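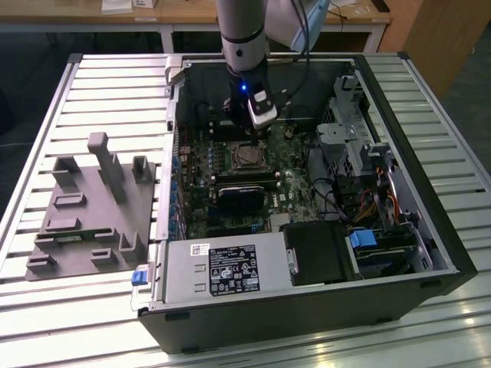 One of the black desktop towers, open on its side on the slotted table.

Mapplebeck Reuse Workshop, notes from the monthly meeting
February 18, 2021

Hi all, I took the notes again, so blame me for the spelling. We started ten minutes late while everyone hunted for chairs, and there were 14 of us by the end (a record for a February!). Last month's notes were fine apart from the bit where I wrote "Wodia" as "Woodia" all the way through. Fixed now.

Old desktops
Most of the evening went on this. Halstead have offered us another batch of office towers, 67 of them, and we said yes before working out where they'd go. More on that under storage. We talked through how we want to take them apart, and I'm writing it down properly this time so we stop doing it five different ways:
Lay the case on its side with the open side up, and leave it like that until everything is out.
Power supply first. On this model there's a blue tab at the end of it, so look for blue before you reach for a screwdriver. The drive bay handle is blue too.
Then the drives. Any drive goes straight in the locked cabinet with a number on it, even if somebody swears it's blank.
Expansion card, then memory. The card lies across the board just past the memory slots and people keep catching their knuckles on it.
Processor last. Please, please be gentle with the socket. We had a long chat about bent pins and I don't want to have it again in May.
The red, orange and yellow power wires by the drive cage should be left in their bundle until the cage is clear. I'm for cutting the ties early, personally, but I was outvoted.

Labels
Somebody asked whether we can peel the barcode stickers off the power supplies. No, leave them on, and leave the black label alone too. The buyer wants to read both. Our own sticker goes on a blank bit of metal.

Storage
The back shelves will hold around 10 more cases if we move the printers, which means we need the Flinar unit for the rest. Rent is paid through May. I'll pick up the key and find out if we can get in on weekends.

Money
We have $656 in the parts account. We agreed to buy trays with lids for the small screws, plus a new set of screwdrivers, as the old ones are chewed up beyond belief. The heated floor mat idea came up again and was voted down again (I will keep trying!).

Anything else
The Wodia shelving is still wobbly, so nothing heavy on the top shelf for now. Mugs: wash them. The side door sticks when it rains and needs a good shove from the hip.

Next meeting is the same time next month, front room, and I'll bring the lemon bars if someone else does coffee.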